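**Ponden workroom fit-out: progress report to the Dawber Fund**
Prepared by: Araceli Robles, site coordinator, Cedthorpe
Reviewed by: Yvette Melnyk
Date: 2023-12-15

## 1. Status

The fit-out of the Ponden workroom is on schedule for the second grant period. Work under items A (room shell), B (power and lighting) and C (workstations) is complete or close to it. Item D (storage) is behind, for the reasons given in section 4. No change to the total award is requested. One transfer between budget lines is requested in section 6.

The room has been in daily use since the partial handover. Remaining work is being done outside shift hours, which has slowed some tasks but has not required any closure.

## 2. Work completed this period

### 2.1 Room shell

- Ceiling panels inspected from below and at the beams. Two fixings replaced near the north door. No leaks recorded after the November rain.
- Floor patched at the old drain cover and resealed. The patch cured for the full period stated by the supplier before benches were moved back.
- North door closer adjusted. The door now latches without being pulled.

### 2.2 Power and lighting

Floor-level extension cords have been removed from the main aisle. Supply to the benches now drops from overhead, with one switched outlet box per bench. The electrician tested all circuits and signed the test sheet, which is held in the site office.

Lighting was measured at bench height with the overhead lights on and the side door closed. The lowest reading was 600 lux, at the bench nearest the storage wall. The target in the award letter is met at every bench.

### 2.3 Workstations

Benches were delivered by Rotetti in two lots. The first lot was accepted as received. In the second, one bench had a bent leg brace and was returned; the replacement arrived the following week and has been leveled.

Bench height was raised by 76 mm after operators reported leaning too far forward during longer tasks. Spacing between stations is still being reviewed. People work close together at the busiest times, and the current layout leaves limited room to pass behind someone who is wearing equipment on the back.

## 3. Use of the room

The room was booked for 29 sessions in the period. Bookings are taken by the half day. Sessions that ran over into the next slot were logged as one session, in line with the method used in the May report.

Operators fill in a short sheet at the end of each booking. Comments fell mainly under these headings:

- Reach and posture at the bench (improved after the height change)
- Passing space between stations (no change)
- Noise from the side door (reduced, still noted)
- Lack of a fixed place to put down hand-held equipment between tasks

The last point was not in the original scope. It has been added to item D as shelf space at each station.

## 4. Storage

Item D is late. The shelving drawings were revised after the bench height changed, and the supplier placed the revised order at the end of its queue. Uprights are on site. Shelves and end stops are not. Until they arrive, equipment is kept in the lockable cabinet by the office and signed out by session.

## 5. Working conditions at the stations

Yvette Melnyk visited the room during a booked session and checked posture, passing space and headroom. Headroom is adequate throughout, including for operators wearing head-mounted equipment. Posture during reaching tasks needs another review once the shelves are in.

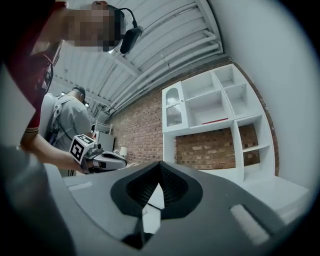

*Fig. 1. Operators in the Ponden workroom, with the white corrugated ceiling overhead. The man in dark red is leaning forward with a hand-held gripper.*

The review recommends widening the gap between adjacent stations before the next period starts. The change can be made with the existing outlet drops if one bench is turned end-on to the wall. A trial layout has been marked on the floor with tape.

## 6. Budget

Spending on items A and B is closed and slightly under estimate. Item C is at estimate, with the Rotetti return handled at no charge. We request approval to move the unspent balance from item B to item D to cover the added shelf space.

## 7. Next period

1. Receive and fit shelves and end stops.
2. Run the trial layout and collect operator sheets.
3. Repeat the posture check.
4. Submit final invoices for items C and D.

Approval of the transfer is needed before the shelf order can be amended. Please reply to Araceli Robles at the Cedthorpe office.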